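4.2 Audience measurement for regional broadcasts

Viewing figures for the regional final were taken from two sources. The first was the overnight panel run by Grendo, which covers 3,192 homes in the three counties served by the Darnden signal. The second was the server log kept by Vuteo, the company that carried the online stream. The two do not measure the same thing. The panel records a household as watching when a set is tuned to the channel for at least one full minute. The server log records a session each time the stream is opened, even if the same person opens it again after a dropped connection.

Earlier work on local sports audiences has mostly added the two numbers together. Russo and Habte argued against this on the grounds that a large share of stream sessions come from homes where the television is also on. We followed their advice and report the two figures separately. Sessions shorter than 60 seconds were removed from the log so that both sources used the same minimum.

The panel audience rose during the second half and peaked in the last few minutes of play. The stream behaved differently. Sessions climbed quickly before the start, passed 4,000 shortly after the opening whistle, and then stayed nearly flat. We think this reflects the way the stream was promoted. The link was sent to club members in the morning and was not mentioned on air until the closing stages, by which time most people who wanted it already had it.

Weather may have played a part. Heavy rain in the northern county kept attendance at the Khumalo ground below the level of the previous October, and some season-ticket holders probably stayed home and watched. The panel is too small in that county to test the idea. Assunta Russo (personal communication) reports a similar pattern in her own data for indoor events, where rain should matter less, so we do not lean on this explanation.

A postal survey was sent to 100 panel homes after the final. It asked which device was used, how many people were in the room, and whether anyone changed channels during the break. Answers on the last point did not agree well with the tuning records. People tended to say they had stayed with the match when the records showed they had left and come back. Figure 3 accompanies this section.
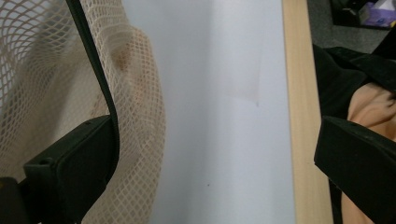

Figure 3. Mesh fabric with a narrow black strip.

For this reason the survey answers were used only for the number of viewers per set, and all timing in the next section comes from the tuning records.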